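Flask lid stuck fast after a hot drink -- how do I get it off without wrecking the seal?
Posted in Kitchen and Household
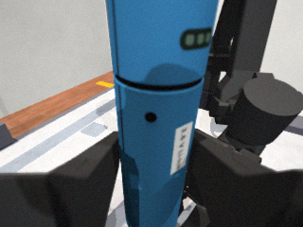 I've had my flask for nearly 4 years and use it every working day. On Thursday night I made tea with boiling water, filled it higher than usual, did the lid up and left it on the side ready for an early shift. By the morning I couldn't shift the lid at all. My husband couldn't either and he is stronger than I am.

What I've tried so far: holding it with a tea towel, rubber gloves, and running the lid under the hot tap for a minute or so. The gloves gave me a better grip but the whole lid section still won't budge. It is a Bonsu one with a screw lid and a stopper inside, steel lined. I've looked for the leaflet and can't find it.

I don't want to use pliers if I can help it. The tea has been in there for two days now, with milk in it, so I would also like to know how to clean it once it's open. Is it worth saving or should I just buy another? They are 16 pounds in the shop near me.

Jocelyn Lacson

Edgardo Barredo
4 people found this helpful

It's worth saving. When you close a flask on a very hot drink, the bit of air and steam at the top is hot as well. As it cools it shrinks and you get a partial vacuum, which pulls the lid down on to the seal. Overfilling can make it worse if tea gets into the thread and dries there, and milky or sugary tea dries like glue.

The hot tap is the right idea but a minute isn't long enough. Do it this way:

Put 10 cm of hot tap water in a washing-up bowl. Not boiling.
Turn the flask upside down and stand it in the water so the lid and the join are both covered. Hold it steady or lean it against the side.
Leave it for 10 minutes. Top up with more hot water halfway through.
Take it out, dry it properly, and put the rubber gloves on.
Sit down, hold the body between your knees and turn the lid with both hands. Steady pressure works better than jerking at it.

If it doesn't go the first time, do it again. Mine took three goes. Keep your face away from it when it does open, as milk that has been shut in for two days can build up a bit of pressure of its own and it may spit at you.

Don't put the whole flask in the oven or pour boiling water over it. Don't put it in the freezer either. I have seen that suggested on here before and it can split the liner.

If you have one of those rubber strap wrenches for jars, use that. I'd leave pliers alone, they'll chew up the lid and then it won't sit flat.

For the cleaning, rinse it out straight away with cold water, then fill it with hot water and a heaped teaspoon of bicarbonate of soda. Leave it overnight with the lid OFF. Take the rubber ring out of the stopper with the handle of a teaspoon and wash that separately in washing-up liquid. The smell is nearly always in the ring. If the ring still smells after a couple of washes, look for a replacement one before you give up on the flask.

Dexter Fajardo

just hit it on the edge of the worktop a few times while turning it round. works on jam jars

Ningsih Simanjuntak
2 people found this helpful

I wouldn't bang it on the worktop. You can dent the outside, and if the dent touches the inner wall it stops keeping things hot.

I agree with soaking it upside down. If there is a push button or a pouring spout in the stopper, try pressing that first once the outer lid is off, as it lets the air in and the rest comes away easily. Not all of them have one.

Two things to add. Leave a gap of a couple of centimetres at the top when you fill it, and wait a minute or two before you screw the lid down. And take your milk separately in a small jar -- it keeps the flask a lot cleaner and the tea tastes better anyway. I wipe the thread with kitchen roll every time before closing it and haven't had one stick since October.

As for milk that has been in there two days, I'd use denture tablets over bicarb. Two tablets, warm water, a few hours, then rinse it several times.

Jocelyn Lacson

Thank you. It came off on the second soak. The smell was bad. I've got it standing with bicarb in now and the ring is in a cup by the sink. Will try the denture tablets if that doesn't shift it.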